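Betreff: Re: Familientreffen am Standort Kaltasberg
Von: Severyn Kushnir
25. Nov. 2022

Liebe alle,

danke an Tharindu für den Entwurf. Ich antworte unten auf die Fragen.

Tharindu Bandara schrieb:
> Für das Treffen der Soldatenfamilien im Dezember haben wir
> jetzt 276 Adressen im Verteiler. Sollen wir alle anschreiben
> oder nur die Familien, die neu am Standort sind? Und bleibt
> es beim Saal Romaniuk?

Ich bin dafür, dass wir alle anschreiben. Im letzten Jahr haben sich einige Ehepartner beschwert, weil sie von dem Treffen erst nachher gehört haben. Der Saal ist bestätigt, wir können ihn ab neun Uhr benutzen. Die Hochschule gibt uns nearly(Entschuldigung, fast) 1000 Euro dazu, davon bezahlen wir das Essen und die Kinderbetreuung.

Für die Beratung zur Anerkennung von Berufsabschlüssen brauchen wir noch drei Personen, die Englisch oder Ukrainisch sprechen. Wer Zeit hat, schreibt bitte direkt an mich und nicht an die ganze Liste.
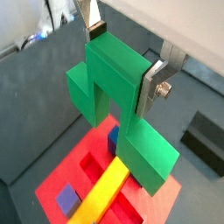
Grüner Kunststoffbaustein zwischen zwei Greiferfingern

Die Familien aus Sovuvcombe kommen mit dem Bus. Tharindu, kannst du bitte bei Fevus fragen, ob die Rückfahrt auch eine Stunde später möglich ist?

Mit freundlichen Grüßen
Severyn

Diese Website verwendet Cookies. Mit der weiteren Nutzung des Listenarchivs stimmen Sie dem zu.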